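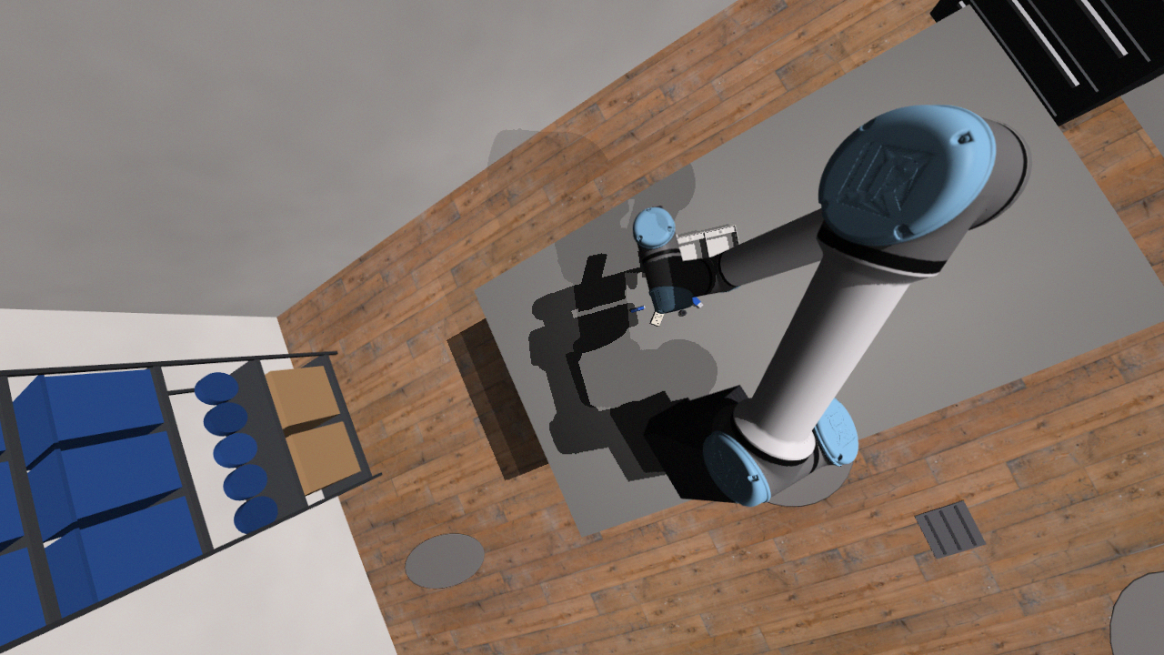

What is a rhythm section?

It is the group of players in a band who keep the beat and lay down the chords, usually drums, bass, guitar and keyboards, so that the singers and horn players have something steady to stand on.

Chapter 4
The Players Behind the Singer

Think for a moment about a record you have loved since you were young. I would be willing to bet that what comes to mind first is the voice, and perhaps a line or two of the words, and after that the tune. That's how most of us listen, and there is nothing wrong with it. I listened that way myself for years (I was well into my twenties before I could have told you what a bass guitar was doing on any record I owned). But put the same song on again, wait for the second verse, and try to let the singer slip into the background for a while. Somebody is tapping a steady pattern on the hi-hat. Somebody else is playing a low, rounded line that seems to lean forward into each new bar. A guitar is making one small scratchy sound on the second and fourth beats and leaving everything else alone. These are the people this chapter is about.

In Chapter 3 we followed soul singing out of the church and into the dance hall, and we spent a good deal of time on phrasing, call and response, and the way a singer may hold back a word until the beat has almost gone by. We now have to ask what the singer was holding back against. A voice can only sound late if something else is on time.

4.1 A room, a clock and four players

Much of the soul music made in the 1960s was recorded by small groups of musicians who worked together day after day in the same room. Several of the best-known studios had what was called a house band, a set of regular players who would back whichever singer came through the door. The singer might be in town for a day or two. The band was there all year, and the players came to know one another's habits the way people in a kitchen do, reaching past each other without looking.

To keep things simple, I have built much of this chapter around one small label, Plilovura, and its house band, the Grimmont Four. You won't find them in the big histories, and their records never traveled very far, but they left behind something most larger outfits did not: a full set of session books, kept by the label's arranger, a careful and rather impatient man named Lynch. His books list 1,383 separate takes. For each one he wrote down the key, the tempo, who was playing and, very often, a short remark. "Drums too eager" appears a great deal. So does "again, please," and on one January page, after a long string of attempts at a single ballad, only the word "supper."

Of those takes, 799 are marked with a small cross, meaning that the band had reached the end of the song without stopping. I find that a comforting figure, and I like to give it to students who are discouraged with their own playing. These were paid professionals who saw each other every working morning, and a large share of the time somebody still had to put a hand up and start over.

4.2 Where the beat sits

Most soul songs are in four-four time, with four beats to the bar, and the snare drum falls on beats two and four. This is the backbeat, and you have been clapping along to it all your life whether or not you knew its name. If you'd like to feel how much work it does, try clapping on one and three instead. The music will seem to stiffen up at once, like someone marching in new shoes.

The backbeat alone, though, doesn't explain why one band makes you want to get up and another leaves you in your chair. A drummer can place the snare a hair ahead of the beat, which gives a song an anxious, pushing quality, or a hair behind it, which lets everything relax. The bass player then has to decide whether to agree with the drummer or to pull gently the other way. Players call the result the pocket – a word we will use throughout the rest of this book, and one that musicians have been arguing over happily for as long as I have known any.

My colleague Xuelian Han, who teaches the listening class that grew into these chapters, has her students begin with a Plilovura side called "Brarkorell," an instrumental the Grimmont Four cut at the end of a session while they waited for a singer who was running late. It is built on a pattern only 16 bars long, repeated with small changes. The label pressed 3,000 copies and sold rather fewer. There is hardly any tune to speak of, and for our purposes that's a gift, as there is nothing to distract you from the bass and drums. She asks the class to play it three times over and to follow a different instrument each time. Please do the same with any slow or medium-tempo soul record you have at home, and take your time about it.

4.3 How this chapter is arranged

We begin with the drums and move on to the bass, and then spend a longer section on the two of them together. Guitar and keyboards come next, with special attention to the electric organ and the many things it can do quietly. Horns are left for Chapter 5, although they will wander in here and there, as horns do. Near the end we look at several pages from Lynch's session books and follow one song from its first rough attempt to the take that was released.

You don't need to read music to follow any of this. Where I have used notation, the same pattern is written out underneath in counted beats, and saying it aloud while tapping your foot will teach you more than staring at the notes.

Words to know before you go on

Backbeat: the accent on beats two and four of a four-beat bar.
House band: the regular musicians of a studio or label.
Pocket: the shared sense of time between players, especially bass and drums.
Take: one recorded attempt at a song, finished or unfinished.
Vamp: a short pattern repeated for as long as it is needed, often under a spoken introduction or a fading ending.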